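Rurker Drive Service Set: data card and recording rules

Version 3, March
Maintainer: Flora Baxter, Lamont cell
Applies to: all episodes recorded under the Rurker task family, including re-recordings

1. Scope

The set contains teleoperated episodes of drive handling in open desktop computers. The tower lies on its side, the panel is off, and the arm moves 3.5-inch drives in their caddies between the case and a printed fixture plate. Fixture-only episodes, in which the arm works at the plate with no computer involved, are kept in the same set under a separate task code.

Section 4 onward is normative for anyone adding data. "Must" and "should" carry their usual meaning. Where this card and the older Bonen checklist disagree, this card applies.

2. Contents

Accepted episodes: 1405
Held-out episodes (included in the total): 205
Rejected episodes, logs kept, video not distributed: 184
Accepted episodes with a second annotation pass: 325

Each episode folder holds the video streams, joint states, gripper width, operator commands and a metadata file. The metadata file lists the task code, fixture plate revision, operator code, outcome label and any stop events. Operator codes are not resolved to names anywhere in the release.

3. Camera views

Fixed views cover the case and the plate together. Wrist views cover the contact area and should be used for any judgment about slot alignment.

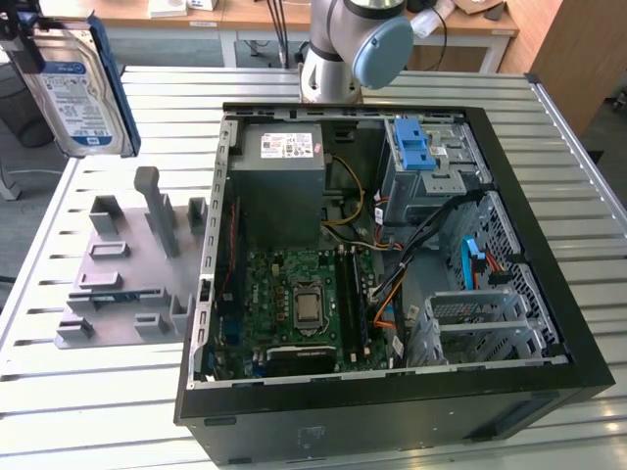
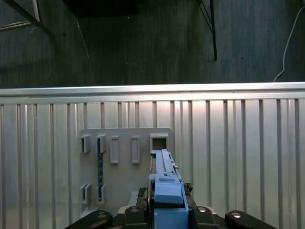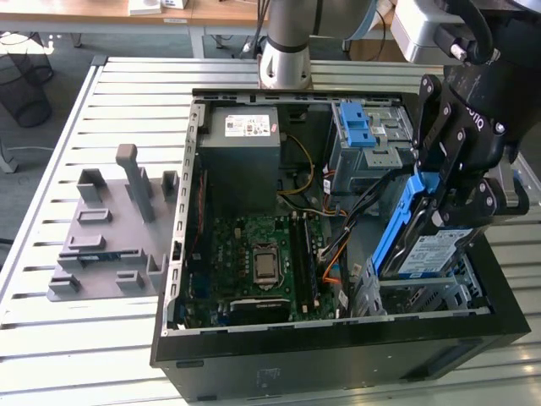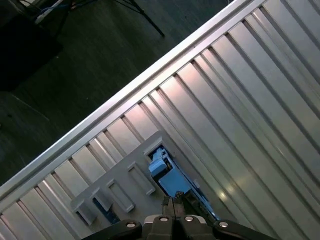

Exposure and gain must be locked before the first episode of a block and left alone until the block ends. Auto exposure was permitted in version 1 and produced brightness steps in the middle of insertions, which annotators then marked as contact events. Set the lock on the wrist stream first. The ribbed aluminum is the hardest surface in view: with the blue part in the uppermost slot of the holder, the ribs on the right show a patch of glare while the pockets beside it hold only faint shadow. Choose the setting that keeps the pocket walls readable and accept some clipping on the metal. The value goes in the metadata file under wrist_exposure. A block recorded with the field empty is rejected.

4. Before a block

4.1 Disconnect the computer from mains and hold the power button for five seconds. Towers used in this set are never powered, with or without the side panel.

4.2 Verify that the case does not shift when pushed by hand at the front face. If it shifts, re-seat it and repeat the camera check.

4.3 Secure all cables clear of the approach path. Cables inside the case stay as they are and must not be tidied between episodes of the same block – the variation belongs to the block, and changing it halfway makes the episodes hard to compare.

4.4 Check the fixture plate revision against the metadata template. Irkovmont plates and Rurker plates have different slot spacing and are not interchangeable.

4.5 Run one dry approach at reduced speed with the gripper open. Do not record it.

5. During an episode

5.1 One operator, one observer. The observer has the stop button in hand and does nothing else. Reading out timings, starting recordings and filling in the log are operator tasks.

5.2 Hands stay outside the marked boundary while the arm is enabled. Resetting a drive or a blue part by hand requires a protective stop and a spoken "clear" from the observer.

5.3 A drive may be held over the board only as long as the transfer needs. If the operator has to pause for more than ten seconds, the drive returns to the nearest safe position, over the table or in its slot, and the episode is labeled "paused".

5.4 Regrasps are allowed. Each one is logged. Do not restart an episode to hide a regrasp.

5.5 Insertion force limits are set per task code and must not be raised by the operator. If the limit trips twice on the same slot, stop the block and inspect the slot.

6. Outcome labels

complete: end state reached with no stop
complete_regrasp: end state reached after at least one logged regrasp
paused: see 5.3
stopped: protective stop by observer or controller
failed: operator ended the episode without reaching the end state

Labels are assigned by the operator at the end of the episode and confirmed by an annotator from video. In case of disagreement the annotator label is stored and the operator label moves to the notes field. Both remain in the release.

A drive that is in its bay with the latch not confirmed counts as failed. Latch state cannot be read reliably from every angle, so the operator reports it aloud and the observer repeats it.

7. Rejection

An episode is rejected if a stream drops frames during contact, if the plate revision is missing, if a hand enters the boundary without a stop event, or if the exposure lock was changed. Rejected episodes must not be edited into acceptable ones. Trimming is limited to idle time before the first command and after the last.

8. Known limits

All blocks come from a single table type. Results on reflective surfaces should not be assumed to carry over to matte ones, or the reverse. Fixture-only episodes are overrepresented among the second-pass annotations – they were the first task code to finish – and the 325 should not be treated as a random sample.

The held-out part was split by block, so no held-out episode shares a case layout session with a training episode. Keep it that way when adding data.

9. Changes since version 2

Rule 5.3 now covers a return to the table as well as to the slot.
Rule 4.5 added.
The label "partial" was withdrawn. Old partial episodes were relabeled as failed or complete_regrasp from video.
Rejection for a missing plate revision is now retroactive.

Corrections go to Flora Baxter with the episode code and the time in the stream.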